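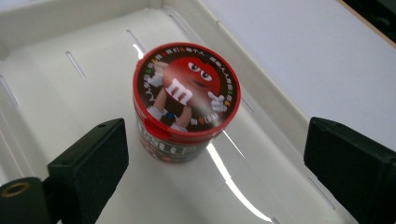 What can I do with candy tubs once they're empty?

Posted by Nestor Lacson

Hi all! I have a soft spot for M&M's containers, the round upright ones with the red lid, and it has gotten a bit out of hand. My sister-in-law travels for work and brings them home for the kids (the one in the shallow white tray is from her, red guy on the lid looking as unimpressed as ever). We eat the candy, I rinse the container, and then it goes on top of the fridge with the others because I can't bring myself to put it in the recycling.

My wife has very kindly given me until April to find a use for them or let them go. I would like to keep the good ones and put them to work. I was thinking of coffee beans, since I buy a big bag from Grindside once a month and it never closes properly after the first week. But I have two worries. One is the smell. Even after a wash, mine still smell like chocolate when you open them, which is lovely in its way but maybe not in coffee. The other is the printing on the outside. I scrubbed one with the rough side of a sponge and took a good bit of the picture off, and I was sorrier about it than a grown man should be.

So how do you get the smell out without ruining the outside, and what do you keep in yours? I also have that white tray with the slots in the bottom, and I'd like to stand a few of them in it on the counter if I can.

Sándor Szekeres

Hello Nestor, you are among friends. I have kept cookie tins and candy tubs for most of my married life and my workshop would fall apart without them.

For the smell, start with the lid. People wash the container and give the lid a quick wipe, and the lid is where it hangs on, up inside the rim where your finger doesn't reach. Use an old soft toothbrush with a drop of dish soap and go all the way around, then rinse it well. For the inside of the container, if yours is plastic, put in a big spoonful of baking soda, fill it with warm water and leave it overnight. If it is cardboard inside, please don't soak it! Dry baking soda with the lid on for a few days will do, then shake it out and wipe with a barely damp cloth. Either way, leave it open afterward until you've forgotten about it. I had one from Brouwer, a cocoa tub, that I closed up too early, and it smelled worse than when I began.

For the outside, a soft cloth and lukewarm water, and stop there. No scrubby sponge and no dishwasher. My wife ran 4 of mine through on the hot setting years ago and the pictures came out in flakes — we still talk about it, mostly kindly.

As for coffee, I wouldn't. Beans pick up every smell going, and you'd be paying Grindside for chocolate-flavored coffee you didn't ask for. I'd go with things that don't care, like tea lights, clothespins, rubber bands, batteries, or the kids' crayons. I have one by the back door for dog biscuits and the dog knows the sound of that lid from two rooms away.

Your tray should be fine as long as the containers stand flat and don't rock on the slots. Remember that anything you spill will go straight through, so I'd slip a folded dish towel under it.

Nakby

just use them for coins. I got 50 bucks in quarters out of mine

Comments

Uletti: Seconding the toothbrush for the lid. I did mine last night and could not believe how much better it was this morning.

Nestor Lacson: Thank you, Sándor! Baking soda is in as of tonight. The crayons have been promised the first one, and the coffee is staying in its bag with a clip on it.

Nakby: coins still the best one

Uletti: Do they make a smaller size? I'd love one for hair ties.

Posted Jan 15, 2022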